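Pegs, boards and a very pink evening

July 21, 2022
By Ross Ritchie

Print | E-mail

I've always been a sucker for a peg puzzle. Mum had one in the kitchen drawer when we were small and I'd do it over and over while the tea was cooking. So you can guess how happy I am with the assembly board - flat, white, with little blue pegs that stand up in it and circles printed on it for the round bits. I'd been after one since April!
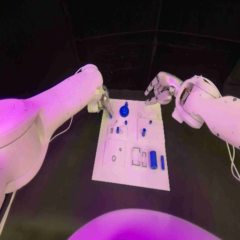

The short pegs are my favourites, though they're fiddly and I've already had to fish three out from under the sofa. I keep them in an old mint tin now (the lid sticks, but never mind). My best go at the whole thing is 147 seconds, and that was with the radio off and a cup of tea going cold beside me. I'll have another crack at it tomorrow.

Print this post | E-mail to a friend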